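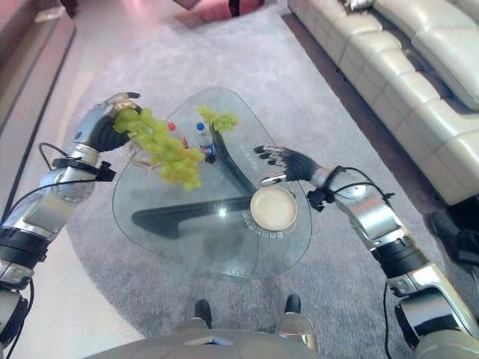

Glass coffee table top: permanent haze and fine scratches, how much can be polished out?
Posted in Furniture Care and Repair, September

Yevdokiia Chornovol

The top is clear glass, rounded and roughly triangular, with a polished edge. It came with the apartment and I don't have paperwork for it. There is a small etched mark in one corner of the underside that I take to mean it is tempered.

There are two separate defects and I would like to treat them separately if that makes sense.

Defect one is a gray haze. It is worst where a plant pot stood on a saucer for several years. Dish soap does nothing. Window spray does nothing. White vinegar left on for ten minutes made it fainter but it came back when the glass dried.

Defect two is a group of fine scratches near the middle. They show only when the lamp is on in the evening. Most of them do not catch a fingernail. One does.

I have a variable speed drill, a foam pad and a tub of Pasichnyk paste, which the hardware store told me is cerium oxide. The label gives a grit chart but no instructions for furniture. Two things I want to know before I start: is the haze mineral deposit or is the glass itself damaged, and will polishing the one deep scratch leave a dip that shows? Replacement was quoted at 88 dollars for the glass alone, so I am not going to spend three weekends on this.

Genivaldo Vasconcelos

Identify the haze first. If it gets fainter when wet and returns when dry, that alone does not tell you much. Water fills both a rough deposit and a rough surface, and both go clear.

Test a patch the size of a coin. Hold a fresh single-edge razor blade at a low angle to soap-wetted glass and push it forward only, never back. If white powder collects on the blade, you have deposit. If the blade glides and the haze is unchanged, the surface is etched. Be careful with the blade if the glass is tempered. Tempered glass can carry tiny fused particles from the furnace rollers, and a blade can pull one loose and drag it. For that reason I try acid first and the blade only on a small area.

For deposit: vinegar is too weak for several years of buildup, and ten minutes is too short. Lay paper towel over the spot, saturate it with vinegar, cover with plastic wrap and leave it for two hours. If there is a clear change, repeat. If you want something faster, use a sulfamic acid descaler mixed as directed on the package. Keep it off any metal frame and rinse with plenty of water. Take the top off the base to do this. Acid that runs down and sits under the rubber pads will mark a plated frame.

For etching: cerium oxide will take it off if it is shallow. Mix the paste to the thickness of heavy cream. Use a felt pad, not foam. Foam is for car paint and does almost no cutting on glass. Keep the drill under 2,000 rpm and keep the slurry wet. When it starts to dry and drag, stop and mist it. Check the temperature with the back of your hand every minute or so. Warm is fine. If it is uncomfortable to touch, let it cool by itself. Don't pour cold water on it.

Light scratches that do not catch a nail: same process, expect 15 to 30 minutes for a patch the size of your palm.

The one that catches: leave it. To remove it you would have to start with an abrasive disc at 600 grit, work up through the finer grades, and then polish. It takes enough glass off to make a shallow lens, and you will see it as a ripple when the lamp reflects off the top. The scratch is less visible than the ripple. I have done both.

Nazar Bilyk

toothpaste worked on mine. also baking soda. took a while

Crescencio Garrido

Toothpaste abrasive is softer than glass. It can remove film, which may be what happened above, but it will not touch a scratch.

I agree with most of Genivaldo's post. Some additions.

Mark the scratches from the underside with a grease pencil before starting. Once there is slurry on top you can't see where you are.

Tape off the edge. Cerium slurry gets under the pads and dries like plaster.

Do not try an abrasive disc on tempered glass at all. The outer layer is in compression and the strength of the sheet depends on it. Polishing with cerium removes a negligible amount. Grinding out a deep scratch may not, and a sheet weakened that way can break later with no warning.

Afterward put felt dots under anything unglazed. The bottom ring of a ceramic dish or saucer is often bare clay, and it is hard enough to scratch glass if there is grit under it. That is where most table scratches come from.

Yevdokiia Chornovol

Two vinegar soaks at two hours each removed nearly all of the haze, so it was deposit. A faint ring is left. I will order a felt pad for the fine scratches and leave the deep one alone.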